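2025-11-03

Spent the morning on the dust exposure draft. The version that came back from Misano has the cohort at 714 former service members, all with at least one posting at a site that ran an open burn pit. The previous version had a larger group, but the people with no usable posting dates have been taken out. I agree with the cut. An exposure estimate without dates is a guess at how long someone stood downwind.

The main problem is still the spirometry. Lung function at enlistment was recorded for only 124 of them, and the machines were not the same from one base to the next. For the rest we have a single reading taken after discharge. We can compare that to a reference value for age, height and sex, but we can't say how much any one person lost. I rewrote the limitations section to say this in the second sentence. It was in the ninth.

Also corrected the units in Table 3. Particulate levels were given in milligrams in one column and micrograms in the next. Both are micrograms now. The footnote about the Pisero air samplers stays in, as they were run at a lower flow rate for the first 15 days and those readings need the correction factor.

Lunch at the desk. Read the Du report again while eating. Their sample is smaller than ours, 76 people, but they did full chest CT on every one and had two readers score each scan blind. They found small airway changes in people whose spirometry was normal. If that holds, our single breathing test will miss cases, and the absence of an effect in our low exposure group means less than the draft claims. Changed "no effect" to "no effect detected by spirometry" in four places, then found a fifth in the abstract.

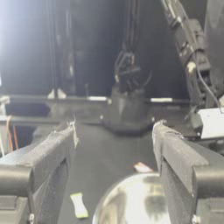
Stainless steel bowl between the gripper fingers.

Afternoon call with the Prullier site about the questionnaire. They want to drop the items on sleep to shorten it. I argued against this. Sleep apnea is one of the more common claims in this population, and if we don't ask about it we can't adjust for it when we look at fatigue and shortness of breath. We settled on keeping four of the sleep items and moving the housing questions to the follow-up form. The revised form has to go back through ethics review, so the second mailing won't leave before February.

They also raised the smoking variable. It is coded as never, former or current, with no pack-years. For a lung study this is weak. The older forms do ask for cigarettes per day and the age the person started, so pack-years can be worked out for most of them if someone enters the fields by hand. I said I would do a test batch first and see how legible they are.

Left to do: rerun the model with smoking split by duration, check the height field for entries in inches, answer the reviewer on why we used the lower limit of normal and not the fixed ratio. Reference 31 still points to the wrong paper.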